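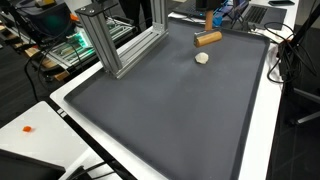
Buy two arms first and leave the rest of the money alone until August, was the advice from Russo, and we at Prendura are very glad we listened.

February 4, 2018 – Prendura is happy to announce that its equipment budget for the coming year has been approved, with room for two robot arms with wooden rollers for dough work at our Ellar site. Another 31 stations are penciled in for later – bakeries wishing to share in the order may write to our Lorkura office.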